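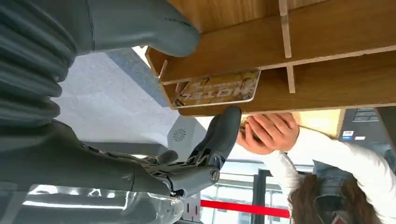
Partner Guides / Ferry and Coach Feed / Part 2

Connecting your site to the Jellon timetable feed

By now you should have a Tromau partner account and a key that looks as if a cat walked across the keyboard. Keep it somewhere sensible. A sticky note on the monitor is a place, but it isn't a sensible one.

The steps below add live ferry and coach departures to your booking pages. You'll need admin access to your site and a cup of something.

1. Sign in to the partner console and open Feeds. Choose Jellon from the list. Starkier is the old feed, kept alive for partners who have been meaning to move for years.

2. Paste your key into the Access field and press Save. The button goes grey while it thinks. Pressing it again will make a second connection, and you'll then have the pleasure of deleting one.

3. Pick your home region. Search results open on this region when a traveller hasn't typed anything yet.

4. Set the refresh interval. The default is 300 seconds, which suits most sites. Go lower if you sell a lot of same-day seats.

Caution: A refresh interval of zero doesn't mean "as fast as possible". It means never. Your departures will be beautifully preserved from the moment you pressed Save.

5. Under Currency, choose the one your customers pay in. The feed sends fares in the operator's own currency and converts them at checkout, so the price on the results page and the price in the cart can differ by a few cents. Your customers will notice. Tick Show converted fare to spare your inbox.

6. Open the test page and search for a return trip for 2 adults. You should see outbound sailings first, then returns. If you see only returns, the travellers have presumably moved there, and you should check that Trip type is set to Both ways.

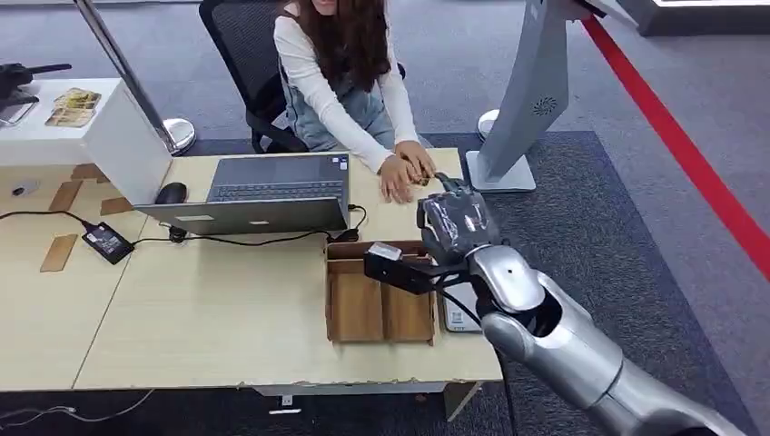

Can I run the new feed and the old one side by side?
For a short while. Both will work on the same account, but any route carried by both will be listed twice, once with each feed's name for the port. Switch the old one off as soon as your test bookings go through.

Showing seats and cabins

7. Go to Display and turn on Seat counts. Operators that don't share their counts will show "Available", a word they use with great confidence until the boat is full.

8. For overnight routes, turn on Cabins as well. Cabin types arrive under the operator's own labels, so "Comfort", "Comfort Plus" and "Standard Comfort" may all turn up on one sailing. You can rename them in the Labels tab. Renaming affects your pages only; the ticket keeps the operator's wording.

Note: If a search comes back with error 112, the port code wasn't recognised. Most often somebody has typed the name of the town in place of the code. Look it up under Ports and try again.

9. If your site uses a Lumenta theme, clear the page cache before you go live. Clear it again afterwards if the old colours are still hanging about.

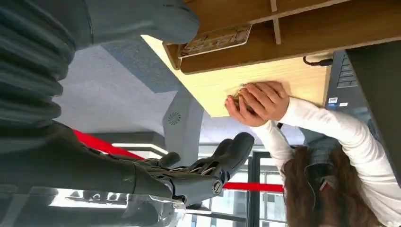
Partner comment, November 8, 2024: Step 9 could do with a mention of the mobile cache. It has its own button, two menus down from the desktop one, and I spent a whole afternoon admiring last season's timetable on my phone before I found it.

The mobile button is under Display, then Devices, then Clear. Press it after the desktop one.

10. Return to Feeds and move the switch from Test to Live. Make one real booking on a refundable fare, check that the confirmation email arrives, then cancel it from the Orders page. Do cancel it, unless you fancy the trip.

Refunds and schedule changes are covered in Part 3.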